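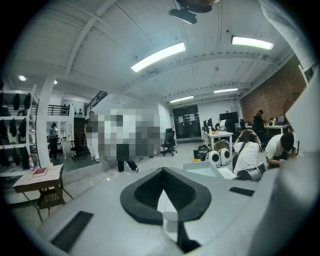
Figure 4.1 The demonstration hall in Flivholm, seen from behind a hand-held gripper. At the right one person is working low, near the floor, beside another who crouches with hands raised to the head.

Chapter 4
A Visit to the Hall

On a Wednesday in March, a class from Dollville traveled to Flivholm for the open day of Coppens, a company which builds gripping tools. The students had already read three chapters of theory, and they expected to see machines in cages, behind yellow lines. Their guide, Elsie Kereama, gave them a gripper to hold in the hand and asked them to pick up a cup with it.

Most students needed several attempts. They closed the fingers too early, or they came to the cup from a bad angle. Kereama asked them to write down every failure before they tried again – the notes of that morning are used in Section 4.3.

In this chapter we study what a person does when he or she grips an object through a tool, and how such movements can be recorded for a robot. Section 4.1 treats the shape of the fingers. Section 4.2 follows Arnout Stevens, an engineer at Coppens, through a set of 200 recorded grips, of which 73 had to be repeated. Before you read further, take a pair of kitchen tongs and move five small objects from one table to another. Note where you hesitate.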